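Arkari has halted work at its Jendthorpe test hall after a gripper on a two-armed robot failed to release on command, the company said.

The fault has been logged 4 times in 29 shifts. No one was hurt.
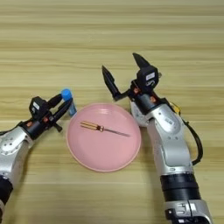
Engineers suspect a software update that changed how the grippers report their position. Handling tasks, such as holding a blue-capped tube beside a pink plate with a screwdriver on it, will be rerun on the older version. Anselmo Figueroa, who heads safety at the site, said the arms stay powered down until then.

Arkari expects to restart in January.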